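Can a robot do laundry piles yet, or still no?
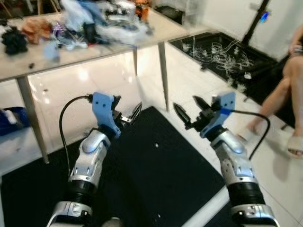
Two arms, black mat, clothes heaped on the table

Looking at a two arm setup from Karnness, budget is 2000 tops, used. Mostly want folding. Shirts, towels, kids stuff. Anyone running one at home day to day?

3 answers

Folding one flat towel, yes. Pulling a shirt out of a heap, mostly no. Had a Breltar on loan in January, took 3 minutes a towel and I still had to lay them out first. Socks forget it.

depends what you call folding lol

We run a Hosoda at the shop for bagging, same parts all day and its great. Clothes are diferent, every one lands some other way. Out of 30 T-shirts ours got maybe half into a square. Check the gripper too, pointy jaws snag on knits. I'd wait, or get the Lokia if you just like tinkering. Spare fingers are cheap at least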